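Search posts, tags, people

Audio loudness and small cinemas, a short thread. The Sistard in Serkberg has moved its 30 pre-show music tracks to one playback level. The old playlist jumped by several decibels between songs.
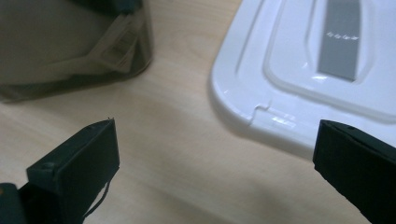

Light wood, dark pad.

2/ The tracks were mastered for streaming. A film mix is built against a calibrated room, so its dialogue sits well below a pop chorus. Same fader, very different result — hence the complaints.

3/ Ketus, the playback software, reads a loudness tag per file. Of 1,941 files in the house library, 1,748 had one. The rest were measured overnight.
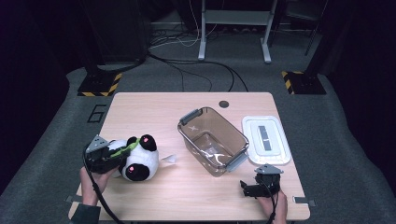 Serkberg, August

4/ Tedesco still ships its trailers hot. The Sistard now plays them on a separate preset, with the fader returned to the feature setting before the titles. 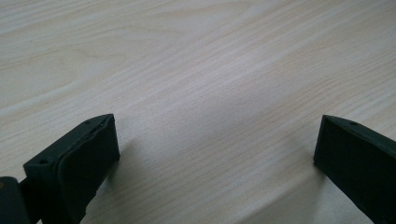

5/ Centre-channel music is the remaining problem. A mono source sent only to the centre sounds narrow in a 77-seat room. Think of wood grain: broad arcs at the upper left of a tabletop, finer parallel lines toward the right, all one surface. Level should vary like that within a program, with no step at the joins.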